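Stripes Underfoot: Our Floor in Pictures
Posted Tuesday, May 3, 2022

I've been promising a gallery of the new floor for weeks now, and people keep asking me in the elevator, so okay, okay, I finally sat down and did it! If you've only just found this page, we're the Avness office on the third floor of the Ukine building. We put new carpet down in March, all 3000 square feet of it, and I've been slightly obsessed with it ever since. My family is tired of hearing about carpet. You're next.

Quick background for anyone who never saw the old one. It was brown. It had been brown for longer than I've worked here, and it had a path worn into it from the door to the coffee machine that you could have followed with your eyes shut. We got samples from two places and ended up going with Birkar (they let us keep the big sample boards for a whole week, and we laid them down and walked all over them in our outdoor shoes). Plain gray lost by a mile. Everybody liked the stripes.

The other thing we did at the same time was try to be better about light. There's a lot of glass up here, and pale walls, and the brown floor just swallowed everything. I wanted something you'd notice in a good way when you came around a corner.
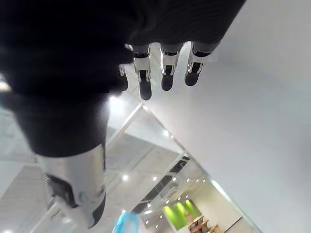

I still think the glass was the best money we ever spent on this place, and that was way before the carpet. It's a pain to keep clean, I'll give you that. Fingerprints at door-handle height, forehead prints a bit higher up (you know who you are). I use the Savchuk spray on it with an old cotton T-shirt, because paper towels leave fuzz and then you spend the afternoon picking off fuzz. Go top to bottom, dry the lower edge of each panel, and check it from the other side before you put the bottle away. The other side always has a streak.

Anyway, floor. The day the carpet went in we all worked from home, and I came back the next morning before anybody else just to walk around on it. It had that new carpet smell, which I love and which half my coworkers complained about until we'd had the vents going for five days straight. The installers had run the stripes the same direction through every room, and I'd worried about that so much beforehand that I had drawn arrows on the floor plan in red marker. They told me they'd never been given arrows before. Fine! It worked!

One thing I didn't expect is how different it looks depending on where you are. Coming in from the hallway the stripes sort of blend and you'd call the whole thing gray. Then you drop a pen, go to pick it up, and there's a lot more going on.

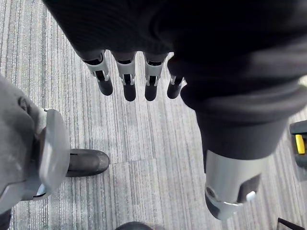 Gray stripes, seen from above.

Vacuuming has gotten easier too, or maybe I just mind it less. I go with the stripes first and then across, and I do the corners by hand with the little brush attachment because the big head doesn't fit. If you've got a striped floor at your own place, try a slow pass across it. You'll pull up a surprising amount of grit, especially near the doors, where people stamp their feet.

We've had our share of spills already. Coffee, naturally. Something orange that no one has owned up to. I blotted it with cold water and a white cloth, left a stack of paper towels on it under a heavy binder overnight, and by morning I couldn't find the place anymore. Don't scrub, whatever you do. I scrubbed the brown carpet once and it had a fuzzy patch for the rest of its life.

And then bags, since tidying up is half of what I do on a Friday. I switched us to the blue see-through kind for the office cleanups. They're thin, I know, and they crinkle like crazy, but you can tell what's in one before it goes down to the basement, and that has saved a phone charger and somebody's very nice scarf so far. With this sort of plastic you can even see the stripes through it a little! 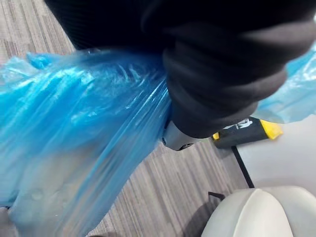
Marta's Dad commented that he'd never buy the thin bags again after one split on him halfway down the stairs, and that for offices he'd go a size up and only fill them to the middle. He also wanted to know if we'd held back any spare carpet, seeing as stripes are so hard to match later on from a different batch.

Good tip on the bags, and I've been doing the half-full thing since I read that. As for spares, yes! There's a stack of it in the closet in Room 326, flat on the floor, with the Birkar delivery slip taped to the top. Please don't stand anything on it. I mean it about the projector screen.

I do have one regret, and it's the doormat. We kept the old brown one at the main entrance because it was still perfectly good, and it looks terrible. I've got my eye on a charcoal one, but the size I want is on back order, so for now we're all pretending we don't see it.

Last one in the gallery, and it's the best look at the colors. People ask what shade to ask for and I never know what to tell them, because it's pale gray and charcoal and off-white all streaked together.

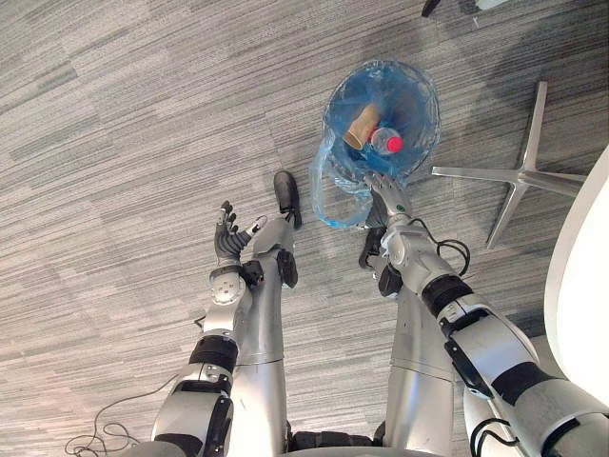 Ottmar Schmieder
Office Manager, Avness

If you're thinking about stripes for your own office, come by and walk on ours. Mornings are best, before the meetings start. I'll lend you the sample boards if Birkar hasn't asked for them back by then, and you're welcome to borrow the red marker. Wipe your feet on the brown mat, please.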